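4 Schlüssel und Kleinkram im Wohnzimmer

Gilt für die Wohnung Trudton, Wohnzimmer. Flur und Keller stehen in Teil 2. Stand 2024-09-25, Änderungen bitte an Veronika Csizmadia.

4.1 Was gebraucht wird

- roter Kunststoffhocker
- Schlüsselkasten Stasik (hängt im Flur, Deckel klemmt, unten anfassen)
- Anhänger Prultine, beschriftbar, plus wasserfester Stift
- Schale oder kleines Tablett für alles ohne festen Platz
- weiches Tuch, trocken

Hinweis: Anhänger vorher zu Hause beschriften. Am Hocker schreiben ist Murks, Rillen drücken durch.

4.2 Hocker aufstellen

1. Hocker frei auf die Fliesen stellen, zwischen Klappstuhl und Tisch mit rotem Rand. Nicht direkt an den Holzschrank schieben, sonst geht die Tür unten nicht auf.
2. Kurz wackeln. Steht er schief, um eine Fliese versetzen. Keine Pappe drunter.
3. Kleine Hantel am Schrank wegräumen, wenn sie am Boden liegt. Stolperstelle.
4. Sitzfläche abwischen, auch die Rillen. Krümel kratzen.

ACHTUNG: Hocker ist hier Ablage. Nicht draufsteigen, auch nicht kurz für das Figurenregal. Leiter steht im Keller.

4.3 Ablegen und sortieren

1. Alles aus Jacken- und Hosentaschen auf den Hocker. Klappstuhl auch prüfen, da hängt gern eine Jacke über der Lehne.
2. Schlüsselbunde auseinanderziehen. Karabiner öffnen, nicht biegen.
3. Kabel von den Schlüsseln trennen. Erst das Kabel raus, dann den Bund anheben, sonst zieht man alles mit runter.
4. Lose Schlüssel einzeln neben den Bund, Bart nach links. Einzelner kleiner silberner: liegenlassen bis zum Schluss, gehört meistens zum Briefkasten.
5. Anderes Kleinzeug (Figürchen, Werkzeug, was halt so anfällt) an den rechten Rand.

Ablage auf dem roten Hocker, beim Sortieren: 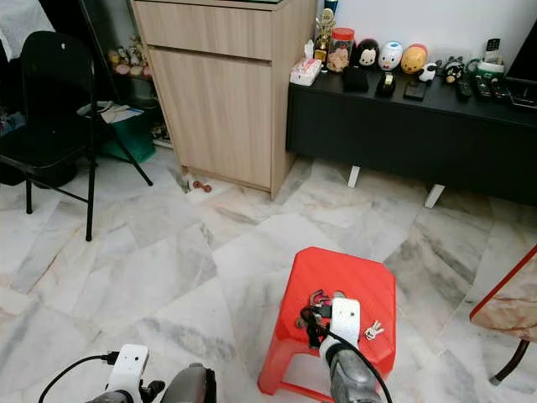
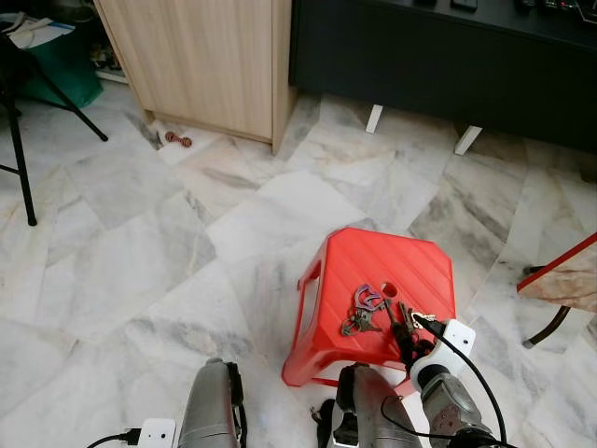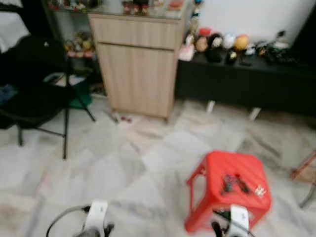 4.4 Anhänger anbringen

1. Nummer vom Zettel im Schlüsselkasten ablesen. Haustür 258, Keller 233. Nicht aus dem Kopf, die beiden werden ständig verwechselt.
2. Prultine-Ring mit dem Daumennagel aufspreizen, Schlüssel einfädeln, eine volle Umdrehung. Halbe Umdrehung hält nicht.
3. Am Anhänger ziehen. Rutscht der Ring: neuen nehmen.
4. Autoschlüssel und Funkanhänger an eigenen Karabiner. Kein Metall dagegen, zerkratzt die Tasten.
5. Fertige Bunde sofort in den Flur, Haken nach Nummer.

Hinweis: Beschriftung nur mit Nummer. Keine Adresse, kein Name, auch nicht "Oma". Geht ein Bund verloren, sonst Schloss tauschen.

VORSICHT: Kleine Schlüssel fallen durch das Loch in der Sitzfläche. Tuch drüberlegen oder Abstand halten. Unter dem Hocker nachsehen, bevor er bewegt wird.

4.5 Die schwarze Ablage an der Wand

Lange niedrige Konsole, weiße Füße. Regel: hinten Figuren, vorne Gebrauchssachen.

1. Figuren und Plüschtiere hinten in einer Reihe lassen. Reihenfolge nicht ändern, Aranka Antal merkt es am selben Abend.
2. Fernbedienungen vorne, nebeneinander, Tasten nach oben. Batteriedeckel zu? Prüfen.
3. Geldbörse und Handy nicht dort parken. Liegen sie da, dem Besitzer geben.
4. Klebebandabroller darf bleiben. Schneide nach hinten zur Wand.
5. Pokal nur trocken abwischen. Kein Glasreiniger, Schrift geht ab.
6. Schnurloses Telefon in die Station, bis es piept. Ohne Piepton lädt es nicht.
7. Snackglas zuschrauben. Leeres Glas in die Küche, nicht nachfüllen ohne ausspülen.

Hinweis: Taschentuchbox bleibt auf der Ablage. Wandert immer mal aufs Fensterbrett, bitte zurück.

4.6 Holzschrank und Regal

1. Schublade oben: Ersatzringe, Stifte, leere Anhänger. Sonst nichts. Keine Kassenbons.
2. Große Tür unten: Tischdecken, Kiste mit Ladekabeln. Kabel einzeln wickeln, Klettband Vida drum, dann rein.
3. Figuren im Regal nicht verschieben. Staub mit Pinsel, von oben nach unten.
4. Papiere kommen in die grüne Box. Einmal im Januar durchsehen, altes raus.

ACHTUNG: Schublade hat keinen Stopper. Zu weit gezogen = liegt auf dem Fuß.

4.7 Wenn etwas nicht passt

Schlüssel ohne Nummer: in die Schale, Zettel mit Datum dazu. Nicht wegwerfen. Nach zwei Monaten fragt Veronika nochmal rum.

Nummer doppelt vergeben: beide Anhänger ab, Zettel im Kasten korrigieren, neu beschriften.

Ring geht nicht auf: flache Zange, Tuch dazwischen. Nicht mit den Zähnen!

Haken im Stasik belegt: nächsten freien nehmen und auf dem Zettel eintragen. Wer nicht einträgt, sucht beim nächsten mal selber.

Karabiner schließt nicht mehr: Feder ausgeleiert, austauschen. Ersatz in der Schublade oben, hinten links in der Dose.

4.8 Abschluss

1. Hocker leer räumen, Rest in die Schale.
2. Boden absuchen, auch unter der Konsole und unter dem Klappstuhl. Helle Fliesen mit grauer Maserung, silberne Schlüssel sieht man darauf schlecht. Taschenlampe flach halten.
3. Hocker zurück unter den Tisch.
4. Schlüsselkasten zu, einmal gegendrücken.
5. Auf dem Zettel abhaken, Kürzel dahinter.

Weiter mit Teil 5, Küche. Für Kellerschlüssel zuerst 2.3 lesen, das Schloss dreht andersrum.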